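Handheld grippers for recording demos – chopsticks edition
Home Builds > Arms and Grippers

stekow_bench
June 30, 2024
Finally got both handhelds on the kitchen table. I'm trying to teach my two-arm build to pick up chopsticks and drop them in the holder, and I've recorded 386 runs so far. The blue textured pads grab way better than the smooth ones I had in November!

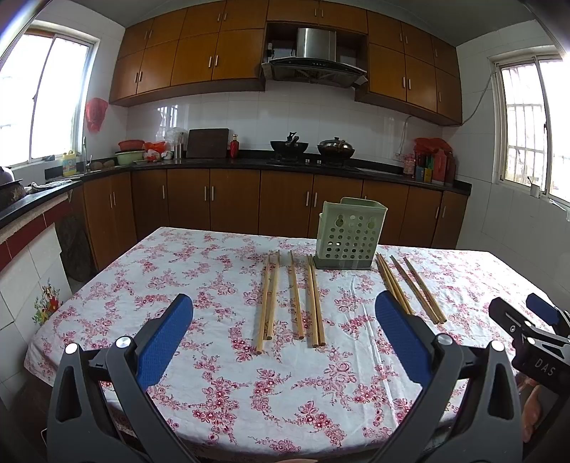
My trouble is the pairs. When two sticks lie right against each other I can't get a finger between them, so I end up grabbing both. Do I keep those runs or toss them?

harasym
Toss them. I kept mine and the arm learned to grab two of everything.

Zisonholm88
Disagree – keep them, just label them. I had 623 runs with the messy grabs left in and it did fine. Also, a flowered tablecloth? I'd go plain.

stekow_bench
The cloth stays, it's where the arms will be working. I'll try labeling first.

harasym
Your call, but plan on nearly 2,000 runs if you go that way. What's the pivot screw size? Mine keep backing out.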